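Wustar Folding Work Table, White Top — 5 ft

Item 103. In stock, ships from the Malhotra warehouse.

Plain white folding table. Two-person lift if you're going up stairs, otherwise one person is fine. We sell a lot of these to daycares, church kitchens, craft fair people, and anyone who needs a flat surface by tomorrow.

Specs
Length 5 ft
Top: white, smooth, wipes clean
Legs: steel, fold flat, locking ring on each side
Load: 200 lb spread evenly. Not 200 lb in the middle. Please.
Carry handle on the long side
Feet: rubber caps, replacable (see Parts)

What's in the box
Table, 2 spare foot caps, one sheet of instructions. No tools. Nothing to bolt together.

Setting up
Lay it top down on something soft, a blanket or the carton. Swing the legs out. Push until the locking ring drops — you'll hear it. Check both ends before you flip it. If a ring won't drop, the leg isn't all the way out. Don't hammer it.

Cleaning
Dish soap and warm water. Baking soda paste for marker, juice, mustard. No scouring pads, they dull the finish and then it holds dirt forever. Bleach wipes OK now and then, rinse after. Hot pans need a trivet. Top is not heat proof, we've said this on the phone many times.

Height
Standard is adult dining height. Kids' height legs are a separate order, Plekon makes them, fit is good. Swap takes a few minutes. Legs sold in pairs, you need both pairs.
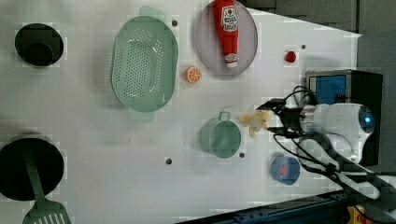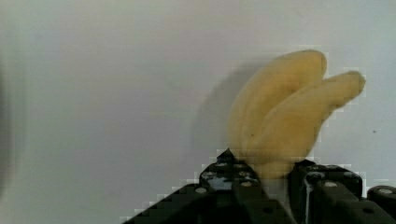
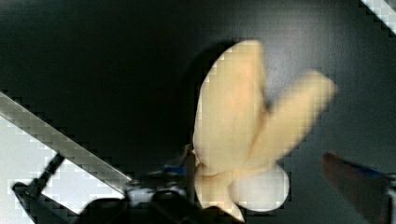
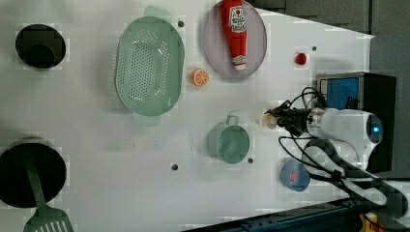

Parts and add-ons
Foot caps, bag of four
Locking ring, single
Plekon kids' height legs, pair
Zodolex fitted cover, gray or navy. Measure first if you have the older table, the corners are rounder and the cover sits loose.
Rolling cart for storing tables flat. Ask, we don't always have it.

Shipping
Goes by ground, in one carton. Dents in the carton are normal, dents in the table are not. Open it while the driver is still there if you can. Otherwise send us photos within 5 days and we'll swap it.

Returns
Unused, in the carton, you pay freight back. Used tables, call first. Sarita Pal handles returns and she'll want your order number.

Questions we get
Outdoors? For a day, sure. Don't store it out there, the legs will rust at the hinge.
Can I stand on it? No.
Can two be joined? No clip for that. Push them together, put a cloth over the seam.
Do you have it in black? Not anymore. Sold out and Wustar quit making it.
Does the older carry handle fit? Different screw spacing so no.

Bulk orders
Over five tables, email Shakuntala Rathore for a quote before you put them in the cart. Pallet rate is a lot cheaper than teh checkout will tell you. Schools, send the purchase order with the email, saves a day.

Page updated January 20, 2019. Prices on the cart page are the right ones if the flyer says something else.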